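Codico is looking for people who charge their phones at a shared table and are fed up with it. We want 20 of them for a study at our Plamiddale building, starting in January.

Let's be plain about why. Every meeting room and canteen now seems to come with a "charging solution". We've bought several over the years, and most ended up in a cupboard. Before we buy any more, we'd like to see what people do with a phone, a lead and a row of sockets when they are left to get on with it. We suspect the answer will be dull. We may be wrong, and we'd rather pay you to find out than pay another supplier to tell us.

## What you would do

You'd come in for two sessions of 40 minutes each. In each one you sit at a table, plug in, unplug, swap places with somebody else and put the lead away in whatever manner you like. You then fill in a short form. We don't want compliments on the form. If the lead is too short or the sockets are in a daft place, write that down.

We keep the set-up basic: a wooden table, a white power strip, a black charging cable and a phone.
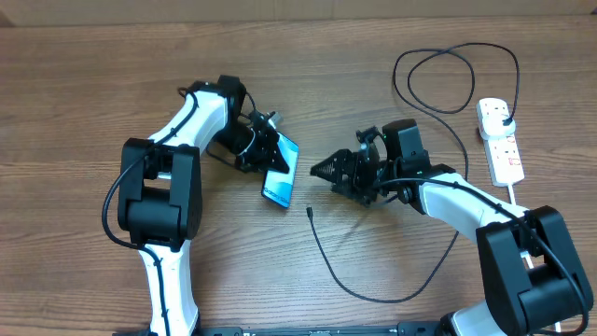
One person who took part in the Vermont round wrote to us afterwards that the whole thing could be settled with a longer lead and a bit of tape, and asked why anyone needed a study for it. Fair question. Tape was tried in the Orbán room and had come up by Wednesday, but the longer lead is still on our list and you may be the one to test it.

## Who we want

- Adults who charge a phone away from home at least once a week
- People who can grip and plug in a lead, with either hand, and people who find that hard (tell us, we need both)
- Left-handers, who were badly missing last time

We don't want anyone who sells chargers, desks or office fittings. Please don't apply on behalf of a friend either.

## Pay and practical matters

You get £70 once both sessions are done. We don't pay for one session alone, and we know that puts some people off. Travel isn't covered. Tea is, though we make no claims for it.

The last call brought in 174 replies, a good many from people who had plainly not read past the fee. So please put the words "short lead" in the subject line and tell us, in two or three sentences, what annoys you most about charging at a shared table. Replies without that won't be read.

Send yours to the Codico study desk, Plamiddale. Evening places go first.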